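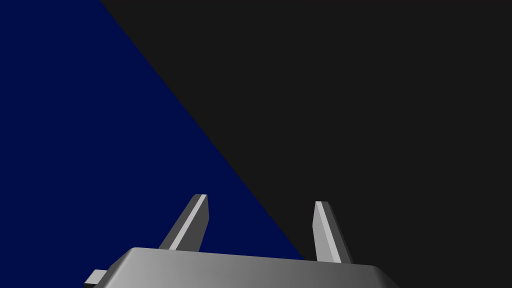

Month three of the sim collection for Toncombe and I finally have numbers I'm willing to write down. Quick post, I have a training job to babysit and it's nearly midnight.

Where we are: 4000 demos in the bucket. All sim, all wrist camera plus joint states, all teleoperated by a human with a controller and a sore thumb. Necati wanted scripted ones from the start, and I said no, and I still say no, but I said it with more confidence in May.

The problem with scripted demos (for us anyway) is they're too clean. The planner goes straight to the grasp. Never overshoots, never backs off, never loses sight of the block. Then you train on it and the policy drifts a little off that perfect line and has no clue what to do. Whereas Dwynwen drives like she's parking a van in the rain, and her episodes are gold. All that wobble and correction is what we want.

So, the stuff that went wrong.

1. Start poses. For the first few weeks everyone began from the same home pose because the reset button put you there. Obvious in hindsight. The policy learned one opening move and did it no matter what. Now the reset throws the arm somewhere random inside the workspace and you have to find the object yourself. Sometimes the wrist view at step zero is two flat colors and your own fingers, no target at all. People hate those. Keep them! They're the only episodes where anyone searches, and searching is the thing the old policy couldn't do at all.

2. Throwing away "bad" episodes. Eifion wrote a nice little filter that dropped any episode where the object wasn't in the wrist view for the first 2 seconds. Reasonable thing to write. It also quietly deleted nearly every search demo we had. I noticed only becuase the episode lengths looked suspiciously tidy. Filter is off. The raw files were still there, thank goodness, so it was a re-index and not a re-record.

3. Gripper state. We were logging the commanded width and not the measured one. In sim they're almost the same until you close on something, and then they're very much not. Ebise caught this one. Patched in the logger, and we can replay the old episodes to recover the measured value, which is slow but it works. Running it in batches of 100 overnight.

4. Plain backgrounds. This is the argument of the week. Our scenes are bare — untextured surfaces, one solid color against another, no shadows falling on anything. Fast to render and easy to debug. Abelardo says we're teaching the network that the world is navy blue and charcoal and it will fall over the second it sees a real table. He's probably right. My plan is to keep the plain set as is, for regression, and re-render the same trajectories with random textures and lights. The motions don't change, only the pixels, so no extra thumb time.

One catch with re-rendering: search episodes. If the human was steering by the line where two colors meet (and I know I do this, I use edges to work out which way I'm tilted), then a new texture can hide the very cue that explains the motion. No answer for that yet. Might tag them and hold them out, might just see what happens.

Held-out set is 152 episodes, picked before anyone trained anything, and no peeking. Necati peeked. We've had words.

Labeling is going on Stistov now, moved off the spreadsheet. Three tags per episode: found it, grasped it, finished. Plus a free text box, which mostly says things like "oops" and "controller battery". I do read them. The "oops" ones are often the most useful, there's usually a recovery in there worth more than five perfect pick ups.

Things still to do, mostly so I dont forget:

fix the timestamp jitter on the second workstation
write down the start pose sampling ranges somewhere that isn't my head
ask Dwynwen for another afternoon of van parking
move the smaller checkpoints off Lu before the disk fills up again
decide on textures, for real, with Abelardo in the room

If anyone reading has trained on mixed plain and textured renders of the same trajectories, I'd love to know what ratio you used. Comments are open, I think. Someone said the form was broken last time.

Ok, loss curve just did something ugly. Going to look.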